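Notes from the Wulline Shared Workshop: the two-armed build learns to tidy up

Hello again from the back half of the workshop! For anyone who skipped the last newsletter, I've been building a two-armed robot in the bay by the shelves, and I promised I'd write something once it was doing more than waving at people. It's now on to proper chores, moving the black plastic shells from one spot to another, and I'm pretty excited about it.

A quick word on the software, because a couple of you asked at the open evening in June. The arms run on Pasora, a little control program I wrote over a winter and have been patching ever since. The grip settings live in a separate file I call Jida, and that's where nearly all my time goes these days. The shells are glossy and they curve in every direction, so the fingers want to slide. I went through 115 versions of the grip file before I got one I'd let run with other people in the building. (I kept them all. My laptop is not happy.) 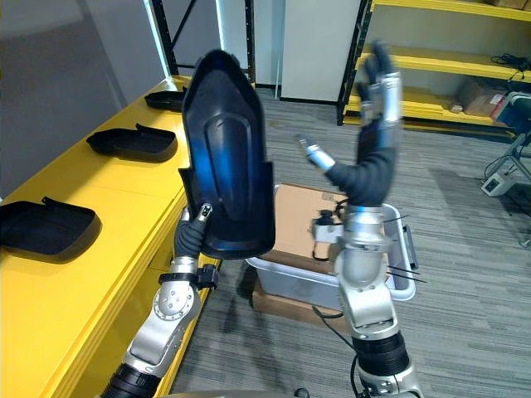 Left hand holding a shell upright by its lower edge, with three more on the yellow table.

I've had lots of opinions about gripping by the edge, and I did try grabbing across the middle first. It works fine on a flat part, but on these the hand covers up so much that I can't tell how the thing is sitting. By the edge I can see the whole shell, and so can the program. The black gloves on the hands helped a ton too. I tried a thicker pair for a week and went straight back.

The right hand still spreads its fingers out when it's waiting for its turn. I could fix that in Pasora in an afternoon, I think, but I've gotten fond of it.

Putting things down has been harder than picking them up, which I did not see coming! My early code let go too high and the shell would land at a silly angle. Now the arm slows way down for the last 3 inches and the fingers open one after the other. It's slow to watch. Bring a coffee. 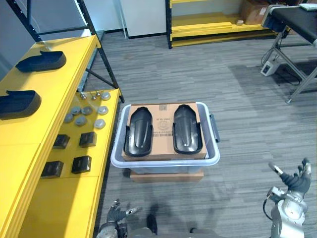 Two covers side by side on the cardboard laid across the bin, label in between.

I like the bin as a target. It's light, it's easy to shift when I want to try a different reach, and the cardboard gives a bit if a shell comes down hard. Next up I want to try smaller things, probably the round gray discs, and I have a feeling that the grip file is going to need a whole new section for those.

Money so far this spring: roughly 80 dollars, mostly on cable and a replacement bracket from Matheson. If anybody has spare cable ties or short lengths of black sleeving, drop them in my cubby and I'll be very grateful. And if you want to come see it run, I'm usually in until 10 at night, just please stay behind the arms when they're moving.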